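Forums > Film > Documentaries > Ornella Mazza's "Last Boats from Londside" – did anyone else have a problem with the hearing?

harborlight_dan
July 28, 2021

I watched this through the Troment site over the weekend and have been arguing with my wife about it since. For anyone who hasn't seen it, it follows the closing of the eel fishery at Londside after the buyer in Chiba stopped taking the catch. Ornella Mazza directed and narrates. It runs a little under two hours.

Most of it I liked. The engine room material is great and I could have watched the auction sequence for twice as long. My problem is with the county hearing near the end. The fishermen speak one after another, and between them she keeps going back to the same two officials looking bored. One of them is checking a phone. I'm fairly sure it's the same shot of the phone used more than once, because the water glass is at the same level each time while the meeting is supposed to be going on for hours.

If you have a good case, why do that? I came out of it agreeing with the fishermen and trusting the movie less.

Re: did anyone else have a problem with the hearing?
PellGrove

You're right about the phone. It shows up three times. I rewound to check.

I don't think it matters much. Anyone who has sat through a county hearing knows what those look like. She had one camera in the room, and she has to cut to something or it's a jump cut every twenty seconds. Officials at those meetings do look at their phones. I've been to a lot of them for zoning and I've never seen one where they didn't.

Re: did anyone else have a problem with the hearing?
marlinspike

"Officials do look at their phones" is fine as a thing to say at a bar. In a documentary you are telling me that this man looked at his phone while that woman was talking about selling her boat. Either he did or he didn't.

I'd also like to know where the number on the title card comes from. It says 315 licenses were pulled. The state's own page, when I went looking, lists licenses by season and not by holder, so one person can show up twice. I'm not saying the card is wrong. I'm saying it has no source on it and there's nothing in the end credits either.

Re: did anyone else have a problem with the hearing?
harborlight_dan

I missed that about the licenses. The other card says 3,086 pounds landed in the final week, and I assumed that one came from the auction ledger because you see her going through the ledger right before it. Now I'm wondering if that was just placed there.

Re: did anyone else have a problem with the hearing?
quillback

I think this thread is being pretty hard on a small movie. Mazza was there for two winters. The Dravuno section alone, where they take the boat out knowing it's going for scrap in February, is better than anything I saw at a festival last year. The captain doesn't say a word for what feels like ten minutes. There is no music under it. She could have leaned on that scene and she left it alone.

If she were the kind of director you're describing, that's where she would have cheated.

Re: did anyone else have a problem with the hearing?
marlinspike

I agree the Dravuno section is the best thing in it. People can be careful in one reel and careless in the next.

Re: did anyone else have a problem with the hearing?
tidetable6

There was a Q&A after the screening I went to, so I can add some of this. Mazza wasn't there but the editor, Humaira Virk, was. Someone asked about the hearing, though not as directly as this thread. From my notes:

The hearing ran most of a day and they had permission to film the morning only. The afternoon is audio from the county's recording. So every speaker you hear after the man in the green jacket is from the afternoon, and the pictures under them are from the morning.

She said they talked about putting up a line of text to say so and decided it would pull people out of the moment. She said she went back and forth on it and still does.

She also said the first assembly was close to six hours and the Chiba trip was most of what got dropped. They went over to film the buyer's side and got a lot of warehouse and not much talking.

I asked about the licenses myself. She said the figure came from the fishermen's association and that she would have to look up how they counted. She was polite about it. It was a good crowd for a film like this, a 1,192-seat house and more than half of it sold.

Re: did anyone else have a problem with the hearing?
harborlight_dan

Thank you, that's very useful, and it's worse than I thought. So the bored officials are being shown as listening to people who hadn't spoken yet. I don't see how one line of text would have hurt anything. They already have text on screen in that scene, with the speakers' names.

My wife's position, for the record, is that I would never have noticed if the water glass had been cropped out.

Re: did anyone else have a problem with the hearing?
PellGrove

Your wife has a point. Also, the county put its recording out in public. Anybody can go listen to the whole thing. It's a strange kind of deception that leaves the original lying around.

I'll give you this much – knowing the afternoon was audio only, I would have run it over the harbor or the empty boats. That would have been honest and probably would have looked better too.

Re: did anyone else have a problem with the hearing?
quillback

That's how she does the auction, pretty much. You hear the bidding over the ice trucks.

I didn't know about the Chiba footage. That explains the middle. There's a place where the narration says "the order came from across the ocean" and then we're back at the dock with no transition, and I thought my stream had skipped. I would rather have had a dull warehouse scene than that line. The buyer never gets to be a person in this movie, and I think that's a bigger hole than the phone. They stopped buying for a reason and we never hear it from them.

Re: did anyone else have a problem with the hearing?
marlinspike

Yes. All we get is one fisherman's guess that it was price, and another one's guess that it was paperwork. She puts the two guesses back to back like that settles it. Ten minutes with a shipping clerk would have told us more.
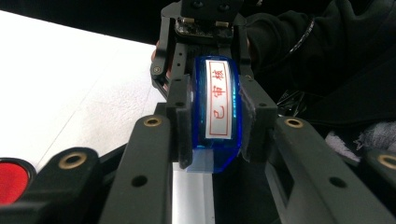
Re: Where to see it, and the longer version
tidetable6

Splitting this off a little since two people messaged me about it.

Troment has the theatrical cut and that is the only one online right now. Virk mentioned a longer version made for classroom use. It has some of the Chiba material put back in, but she didn't say how much, and she didn't say whether the hearing was changed. It has to be requested by a school or library. My library had the form but hadn't heard of the title, so bring the director's name with you.

The disc has no commentary track. It does have an interview with Mazza, mostly about the boats and the weather.

Re: Where to see it, and the longer version
quillback

The interview is worth it for the part about keeping batteries warm. She kept them inside her coat and slept with them. She's also funny about getting seasick, which you'd never guess from the narration.

Re: Where to see it, and the longer version
PellGrove

Does the classroom version have the same title cards? If they corrected the license number there, that would tell us something.

Re: Where to see it, and the longer version
tidetable6

Don't know. I've put in a request. They told me two to three weeks.

Re: Where to see it, and the longer version
harborlight_dan

Please post if you get it. I wrote to the address on the Troment page to ask about the source for both cards. So far I have an automatic reply.

I watched the hearing again last night with the sound off and then listened to it with the picture off. With the picture off it's the strongest part of the movie. The woman who sells her boat talks for almost four minutes and never raises her voice. I had been so busy watching the man with the phone that I'd missed half of what she said.

Re: Where to see it, and the longer version
marlinspike

I'd send that to them too. I still want the source for the 315.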